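Module 4: Counting Methods and the Scrutiny of Ballot Papers
Course convenor: Samran Yensuk

4.1 Purpose of the count
The count turns the marks made by voters into a result which every candidate can check. Students should be able to set out the duties of the returning officer and the rights of candidates' agents who attend.

4.2 Verification
Verification comes before counting. The papers in each box are compared with the presiding officer's account, and any difference is recorded in writing. In the Morin ward exercise the account shows 252 papers issued and 81 left unused. Students should complete the verification sheet from these figures before going on to section 4.3.

4.3 Doubtful papers
A paper is set aside where the voter's intention is unclear, where it carries no official mark, or where the voter can be identified from it. Agents may object to a ruling - the objection is noted on the paper, but the ruling stands for the purposes of the count.

4.4 Recounts
A candidate or agent may ask for a recount before the result is declared. Compare the Rollance and Lutus rules in the reader, paying attention to the grounds on which a request may be refused.

Reading for the January seminar: course reader, chapter 5. 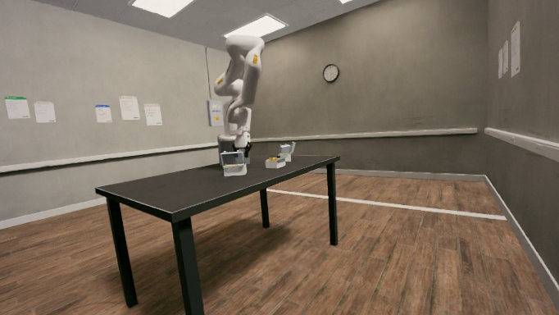 Who decides whether a doubtful ballot paper is accepted?
The returning officer decides, after allowing the agents present to see the paper.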